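**Marras planner: grasp scores fine, then the yaw is off when the fingers close**

posted by tevier_user, Oct 28, 2018

I'm running Marras on top of the Tevier simulator. The task is a phone lying at an angle on a white table. The grasp sampler returns a top candidate with a high score, the arm goes to pre-grasp without complaint, and then the closing motion pushes the phone around. I ran 600 trials and 400 of them ended with the phone rotated more than 9 degrees. The vendor docs say the pose estimator is "robust to textured objects." I have my doubts.
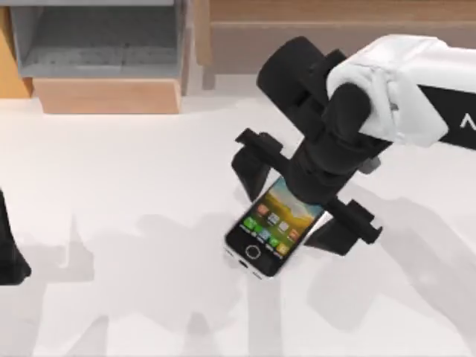
*Pre-grasp pose in sim, fingers open, phone screen on.*

Pose comes from color only, no depth. I've already changed the finger friction and it made no difference. Is this perception or control?

---

**Tamás Medve**

Perception, most likely, but don't take my word for it. Feed the planner the ground truth pose from the simulator and run the same seeds. If the rotation goes away, the controller is off the hook and you can stop touching friction.

My suspicion is the segmentation. You've got a lit screen full of bright icons inside a black bezel, and big gray shadows across the table. A color-only mask can grab part of a shadow, or take the screen and drop the bezel, and either one will tilt the fitted box. Turn shadows off for one batch, then turn them back on and blank the screen for another. Save the masks and look at them. The grasp score won't tell you anything here, it's computed from the same bad pose.

Also check when the pose is read. By pre-grasp the gripper body covers a corner of the screen. If Marras re-estimates at that point, it's fitting to a partial phone.

---

**sastel_fan**

Just switch to Prumine, it handles phones out of the box. Never had a problem.

---

**gridlock**

I'd want to see numbers before switching anything. We tried Prumine in January and got the same kind of yaw error with flat objects.

Tamás's ground truth test is the right first step. If the error is still there, log contact times for each finger. Ours were 3 control ticks apart and that was enough to spin a light object. Check the phone's mass in the model file too, ours had been left at the default.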